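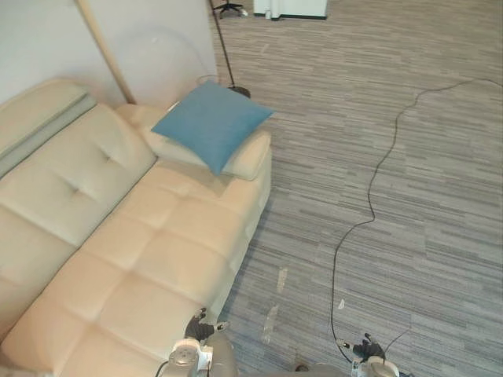
El sofá crema, con su cojín azul verdoso. Abro hilo porque me lo habéis preguntado ya 4 veces

Sí, es de segunda mano. Lo vi en Lovby, 53 euros, y la vendedora (Revathi Naidu, un encanto) me guardó el anuncio hasta que conseguí furgoneta. El transporte salió más caro que el sofá, pero bueno

Lo de limpiarlo. Es piel, o eso ponía el anuncio. Paño de microfibra casi seco, jabón neutro muy diluido, y por las costuras de los cuadros un cepillo de dientes viejo. Ahí se mete TODO. Migas de otra era geológica

Nada de toallitas de bebé, porfa. Las usé en el anterior y se quedó pegajosso

El cojín es lo único que he comprado nuevo. Terciopelo o algo que se le parece, tacto muy suave. Lo dejo en el reposabrazos y ahí se queda, en el asiento me estorba

Dudas: ¿gris claro en la pared con crema os parece soso? Yo lo veo bien con la moqueta de rayas, que es gris tambien. Mi hermana dice que falta una manta. Mostaza, dice. No sé yo

Pendiente: el cable negro que va haciendo eses por la moqueta. Quiero una canaleta de suelo, plana, que no se note al pisar. ¿Alguna que pegue bien en losetas? La adhesiva normal se me levanta a los 7 días

Y la lámpara de pie se queda en la esquina del sofá, al lado del reposabrazos. Para leer perfecto

Edito: no, no lo vendo jajaja. Si encuentro otro parecido lo pongo por aquí - me voy corriendo que no llego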